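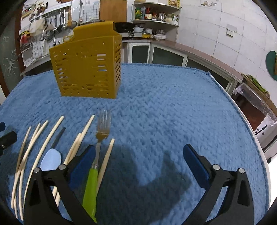 Stamdale utensil holder with wooden chopsticks and a green-handled fork

Stamdale utensil holder, yellow: long-term review
By Akosua Quaye

Verdict in brief: good airflow, stable when loaded sensibly, awkward with thin items. Suitable for most small kitchens. Less suitable if you own a lot of chopsticks and expect them to stand apart from one another.

I have used this holder for nine weeks beside the sink, first standing on the worktop and later hung from a rail. It replaced a glazed jar which held water at the bottom and had to be emptied out. The purpose of the change was drainage, so most of this review is about drainage.

Construction

The holder is a tall open box, wider at the top than at the base. The front has rows of short horizontal slots at left and right and a line of small holes along the bottom. The sides are slotted too. The back is higher than the rest and ends in a curved edge. There is one compartment and no divider.

The taper has a practical effect. Handles gather at the bottom and heads spread at the top, so a fork or a spatula can be taken out without disturbing its neighbours much. The cost is a smaller footprint than the top opening suggests. Measure your shelf by the top and your drip tray by the base. I did it the wrong way round and had to move the washing-up liquid.

Edges around the slots were clean on my sample. I ran a cotton cloth round all of them and it caught once, inside, near a bottom corner. A few strokes with a fine nail file dealt with it. Kamran Ansari, who bought the same holder a month before I did, found nothing to file on his.

The colour is a strong yellow and the only one I could get. It has not faded on a sill that gets sun from late morning. Tea splashes wipe off with a damp cloth. Turmeric left overnight needed bicarbonate paste and left a faint mark in one slot.

Test contents

I used the things we use daily: wooden chopsticks, table forks, a small black-handled knife and a light-blue spatula. The mix was deliberate. Chopsticks are light, thin and slow to dry. A fork carries its weight at the head when stood handle down. The spatula is broad at one end and behaves like a sail if the holder is knocked.

The forks have a metal neck fitted into a lime-green handle with a collar at the joint. That joint is the part I worry about on any cutlery of this type, because water sits in it. Stood with the tines up, the joint is well above the base and has air on it from the side slots.

Drainage

Method: pour 1000 ml of tap water slowly into the empty holder over a tray, wait three minutes, then wipe the inside with a weighed paper towel. The amount left behind was too small for my kitchen scale to register. The old jar, for comparison, keeps whatever you put in it.

With a full load the result is not as good. Chopstick ends settle into the corners and a film of water stays under them. Lifting the bundle once and dropping it back clears most of this. I now do it without thinking when I put the last item in.

Drying

Readings were by touch and by pressing the ends on blotting paper, so treat them as kitchen results and nothing finer. Forks were dry by the time I had finished wiping the worktop and hob. The spatula took slightly longer on its underside. Chopsticks washed after the evening meal left no mark on the paper at breakfast, provided they were loosely arranged. When I packed them tightly together, those in the middle still marked it.

This is a limit of any single-compartment holder. Wood takes up water through the cut ends, and the cut ends are at the bottom, touching each other. If you use chopsticks every day, lay them out on a cloth for a while and put them in the holder afterwards. Jaruwan Sangkhawat suggested this after reading my notes and it works better than anything I tried with the holder alone. 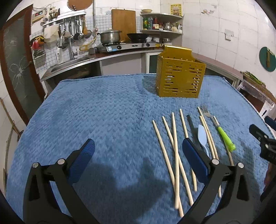 Chopsticks, fork, knife and spatula laid out on a cloth, with the holder behind

Thin items and the slots

Buyers of chopsticks should read this part. The slots on the front and sides are short, but a tapered tip can still find its way into one if the stick goes in at an angle. It happened to me several times in the first fortnight. The stick does not fall out. It wedges, and pulling straight up makes it tighter. Push it back in the direction it came from, then lift.

Loading thick end down prevents the problem completely. It also puts the eating ends uppermost, in the open air, and I would store them that way in any case. Skewers are a different matter. They are thin along their whole length and I would not keep them in here.

Forks gave no trouble in either direction, though tines down they can rest on the base holes and tilt. Tines up is tidier.

Knives

My advice is to keep sharp knives out. A blade pointing down will work against the base, and a blade pointing up is a hazard when you reach for a spoon. A short knife with a blunt tip is acceptable, blade down, against the back panel. I kept ours there for the test and have since returned it to the block. Stamdale's leaflet mentions cutlery without saying whether sharp knives are included, and it should say.

Stability

Standing on a flat worktop, the holder is steady with a mixed load. Put everything heavy at the front and it becomes less so, because the front slants outward and the weight moves forward with it. The remedy is to load from the back. The spatula is the worst single item if it goes in first and leans over the front lip.

On a soft surface, such as a thick cloth or a folded towel, it rocks a little. I do not count this against it. A holder with a narrow base will do the same whoever makes it, and a drip tray underneath is the better arrangement.

Hanging

The raised back is meant for hanging. I used a plain hook on a steel rail, 36 cm above the worktop, which leaves room to get a long spatula in and out. Hung like this the holder drips freely on to the draining board and the base dries properly. It does swing slightly when something is pulled out one-handed. A dot of removable putty behind the lower edge stopped it.

I would not trust it to a suction cup with a full load. Augustina Nutsugah did, on glazed tile, and picked her forks up off the floor the next morning.

Cleaning

Weekly: hot water, a drop of detergent, a bottle brush for the inside and an old toothbrush for the base holes. The holes are small and collect starch from rice. Leave them two weeks and you will need a cocktail stick. The side slots are slanted and drain well, but a sponge skates across them without going in, so use the brush.

I have not put it in a dishwasher. The leaflet permits the top rack.

Compared with the Skorwood

The Skorwood caddy costs a little more, has a removable divider and stands lower. The divider keeps chopsticks away from forks, which helps with drying and with finding things. Against that, its base is solid with a lift-out tray, and the tray needs emptying. I had one on loan from Aba Antwi and forgot the tray twice. For a household that mostly uses chopsticks I would choose the Skorwood and remember the tray. For mixed cutlery the Stamdale is less work.

Good points
Drains fully when empty and nearly so when loaded
Can be stood or hung
Taper makes items easy to pick out

Bad points
No divider
Chopstick tips can wedge in the slots
Base holes clog with starch
Leaflet vague on knives

Rating: 3.5 out of 5. Half a mark would go back on if a divider were sold separately. I have written to Stamdale to ask and will add their answer under this review when it comes.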